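Caring for soft toys and play surfaces
Uststead Household Advice

Soft toys collect dust, crumbs and skin oils, and they pass these on to whatever they are stored or played on. The following guidance is intended for households and for playrooms in shared buildings.

Before washing, read the sewn-in label. Toys marked as washable may be placed in a closed pillowcase and washed at 30 degrees on a gentle cycle. Toys with a battery box or glued parts should be sponged by hand with a damp cloth and a little mild soap. Check beaks, feet and eyes for loose stitching, and mend them first.

Black and white plush needs some care, as dark dye can run into the pale areas. Test a hidden patch with a damp white cloth. If colour comes away, clean the two areas separately and keep the water cool.

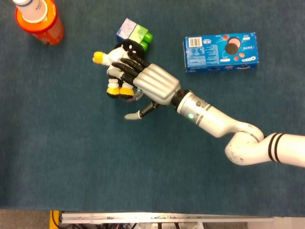 Carpet laid over a tabletop gives a quiet, soft surface for sorting and play, but it holds fluff. Vacuum it weekly with the small upholstery nozzle, working in one direction and then across. Dark blue and green carpet shows pale fibres readily - a slightly damp rubber glove drawn over the pile will lift most of them.

Washed toys should be dried flat on a rack, away from direct heat, for at least 24 hours. Turn them once. Press the thickest part of the body firmly before putting the toy away; if it feels cool or heavy, the filling is still damp.

Spills on the carpet should be blotted at once and never rubbed. Lift the carpet at the edge, where it is not fixed down, and allow the table beneath to dry.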